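4장. 손목부와 집게 맞추기

3장에서 베이스 고정까지 마쳤다는 전제로 쓴다. Mivo 구동 키트의 안내서에는 이 단계가 "간단한 조정"이라고 한 줄로 끝나 있는데, 공용 작업장에서 해 보니 저녁 두 번이 들어갔다. 간단하다는 말은 믿지 않는 편이 낫다.

4.1 케이블 장력

1. 전원을 끄고 비상정지 버튼을 누른 상태로 둔다.
2. 손목을 손으로 끝까지 돌려 본다. 걸리는 곳이 있으면 풀리부터 다시 본다.
3. Flotex 장력 나사를 반 바퀴씩 조인다. 한쪽만 계속 조이면 집게가 그쪽으로 쏠린다.
4. 양쪽 집게를 벌렸다 닫기를 32회 되풀이한 뒤 장력을 다시 확인한다.

주의: 설정 화면의 "자동 보정"은 케이블이 늘어난 것을 알아채지 못한다. 적어도 우리 작업장에서는 매번 "정상"이 떴다. 화면보다 손끝을 믿을 것.

4.2 봉합 패드에서 시험하기

1. 분홍색 연습 패드를 작업대에 고정한다. 양면테이프는 실을 당길 때 밀린다.
2. 속도를 가장 낮은 단계로 두고, 집게를 패드 바로 위에서 멈춘다.
3. 검은 실을 물려 천천히 당긴다. 톱니가 난 안쪽 면으로 물어야 한다.
4. 매듭을 지을 때는 절개선 양쪽을 번갈아 보며 당긴다.
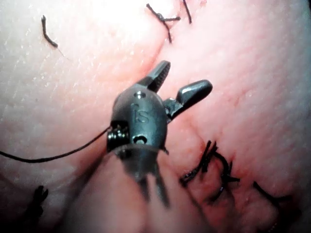

Espinoza는 이 절에 의견을 남겼다. 매듭이 지어진다고 해서 장력이 맞았다고 볼 수는 없고, 패드는 웬만큼 잘못 당겨도 참아 주니 얇은 실리콘 시트로 한 번 더 해 보라는 것이었다. 자기는 패드에서 잘되던 설정으로 시트를 3장 찢었다고 한다.

맞는 지적이라 순서를 하나 더 넣는다.

5. 같은 설정으로 실리콘 시트에서 되풀이한다. 찢어지면 4.1의 3번으로 돌아간다.

참고: Ramance 제어 프로그램에는 힘 제한 값이 있다. 숫자를 낮추면 안전해질 것 같지만, 우리 키트에는 힘 센서가 없고 모터 전류로 짐작할 뿐이다. 이 값을 안전장치로 치지 말 것.

주의: 연습용 조립품이다. 사람이나 동물에게 쓰지 않는다. 움직이는 동안 집게 사이에 손가락을 넣어 장력을 재는 것도 금지한다.

4.3 정리

1. 집게에 물린 실을 잘라 내고 전원을 끈다.
2. 풀리에 감긴 실 조각이 없는지 확인한다.
3. 나사 위치를 작업 일지에 적는다. 다음 사람이 같은 값을 그대로 쓸 수 있다는 보장은 없으니 4.1은 건너뛰지 않는다.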